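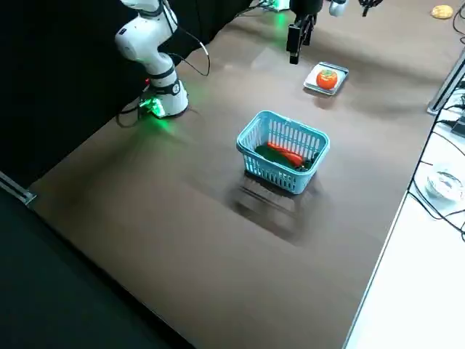
Section 4: Pairing your Brenel lamp with the Jitport app

I put this step off for a week when I got my first Brenel, and I wish I hadn't, as it's quick once the lamp is in the right spot. Set it well away from strong colored light while you pair it, because the little sensor underneath reads the room before it picks a starting shade. A green glow spilling onto a brown tabletop, even a small patch like the one in the picture, is enough to throw mine off, and then every white comes out a bit pink. A black curtain behind it is fine, by the way - I've had no trouble with dark backdrops.

1. Plug the lamp in and wait for the slow blink.
2. Open Jitport and tap Add a Light. If you're still on the January version, update first (the old one just sits there spinning).
3. Hold the base button until the blink speeds up, then let go.
4. Type in the code from the sticker. Mine was 3,418 and I typed the comma like a fool. Leave it out!
5. Pick a room name. Keep it short or the app chops it.
6. Slide brightness up to 100, then back down to wherever you like it.

Note: the 400 setting on the warmth slider is the coziest one, and it's where I leave mine all evening.

Caution: don't drape anything over the shade, and unplug the lamp before you turn it over to read the sticker.

If the blink goes red, hold the button again until the light goes out, and start over from step 1. My second lamp needed two tries.

Last updated 28 October 2023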